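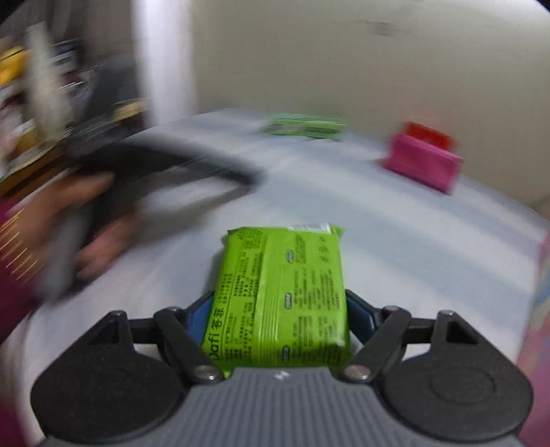
*A green packet of Dafi wet wipes, with a second green packet further back on the table.*

# How to pack a day bag for a long coach journey

Last updated November 6, 2023

The coach from Rurnside to Tretitz takes 11 hours with two stops, and your big case goes in the hold for the whole trip. Anything you want between leaving and arriving has to be in the bag at your feet. The steps below are written with that route in mind, but they work for any day-long coach.

## Pick the bag first

Choose a soft bag that will go under the seat in front. On the Oltmanns coaches the overhead rack is shallow, and a full rucksack will not fit in it. A bag with one main pocket and one outside pocket is enough. Lots of small pockets mean lots of places to search in the dark.

Put the empty bag on a chair and pack it sitting down. If you can't reach something from a seat at home, you won't reach it on the coach either.

## Pack in layers

Start with what you will need last.

1. **Bottom:** clean socks, a T-shirt, and a toothbrush in a small bag. These are for the last stop before you arrive.
2. **Middle:** a jumper or thin blanket, rolled up. Coaches get cold at night, even in July, and the air vents on some of them don't close fully.
3. **Top:** food, in the order you plan to eat it.
4. **Outside pocket:** ticket, passport or ID, phone, charger, tissues, wet wipes, any tablets you take, and a pen.

Keep the outside pocket for flat things. Once a bottle goes in there, everything else gets pushed down behind it.

## Water

Take one 1000 ml bottle and fill it before you leave. Sip from it and don't try to finish it before the first stop. The toilet on board is sometimes locked for part of the route.

Stand the bottle in the seat net if there is one. If not, wrap it in the jumper with the cap pointing up.

## Food that travels well

Dry and plain is best. Good choices are:

- bread rolls with hard cheese
- oatcakes or crackers in a tub
- apples, already washed
- boiled eggs, if you eat them early and in the open air at a stop
- nuts or raisins in a small screw-top jar

Leave out yoghurt, ripe bananas, chocolate in warm weather, and anything in oil. Hot food is not allowed on most coaches, and smells hang about for hours.

Pack one spare roll more than you think you need. The café at the first stop closes at 7 in the evening, and a late coach will miss it.

## Keeping clean

There may be no soap in the toilets at the stops, and there is rarely anywhere to put your bag down. Keep what you need within reach:

- a packet of wet wipes, checked to make sure the flap still sticks
- a pack of tissues
- two small plastic bags for rubbish
- a hand towel no bigger than a tea towel

Press the flap down firmly after each use. If it has lost its stick, put the packet in a zip bag. An opened packet left over from last year has usually dried out, so pull one wipe from it before you pack.

Wipes go in the bin and never down the coach toilet. It blocks easily, and then it is closed for everyone.

## Papers and phone

Write your booking number on a piece of card as well as keeping it on your phone. Add the number of the coach. The through service to Tretitz is 2916, and at the second stop it often stands next to a coach going somewhere else — check the number on the windscreen before you get back on.

If you booked through Bidari, print the ticket. Their app needs a signal to open, and there isn't one for long stretches of the route.

Charge everything fully the night before. The sockets by the seats are loose, and many don't work at all.

## The night before

Lay out tomorrow's clothes with the bag beside them. Wear trousers with a soft waist and shoes you can loosen, as feet swell when you sit for that long. Put the cold food in the fridge in one carrier bag, and leave a note on the front door to remind you it is there.

Then lift the packed bag with one hand. If that's a struggle, move a book or the heavier jar to the case in the hold.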